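3. Materials and workspace

Byline: Khurram Sandhu and Barış Kırmızıgül
29 July 2020

The study looked at how people take apart and refit the inside of an ordinary office desktop. We wanted a machine that could be opened with little effort and whose parts could be told apart at a glance. All sessions used Dell towers bought secondhand from Ruggiero, a reseller in Zerkau. The towers were laid on their sides on the bench with the side panel off, so that the motherboard, power supply and drive area could be reached from above.
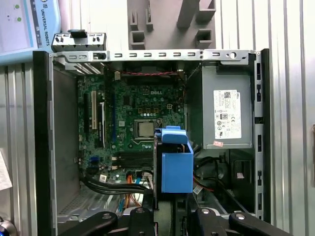

Page last modified: September 2020

Colored parts turned out to matter more than we had planned for. In the pilot, participants found the blue drive carrier first and used it to describe where other things were ("next to the blue box"). The green board served the same purpose. The gray power supply was mentioned less often, even though it takes up a good share of the case. We kept the original labels and stickers on all parts.

3.1 Cables

Each of the 18 participants worked through the same set of 47 steps, giving 138 recorded faults in total. A fault was any step that had to be repeated or was left out. Most faults involved cables - a lead trapped under another one, or a plug brought to its socket the wrong way around. Bundles that were tied together were easier to move out of the way but harder to sort through.

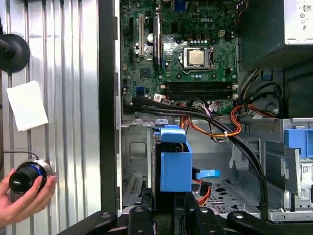 Figure 4. The open case with its cable bundles, and a hand on the knob at left.

We did not tell participants how to route the cables. Some pushed them down into the drive area before starting, and others left them where they lay.

3.2 Connectors

Power and data leads were scored separately. The power leads have stiff, many-colored wires that tend to spring back, and the connector has to be held at the right angle while it is pushed in.
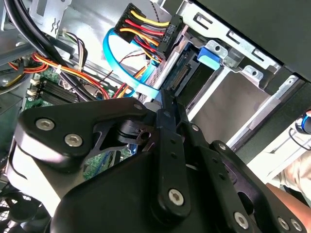 Data cables are lighter and bend more easily, but their small plugs give less to hold on to. Participants who connected the data cable first often had to move it again to make room for the power lead. The order was left free in all sessions and is treated as a variable in Section 4.

Contact: Drulala Workspace Studies, Zerkau | Copyright 2020 the authors | Back to top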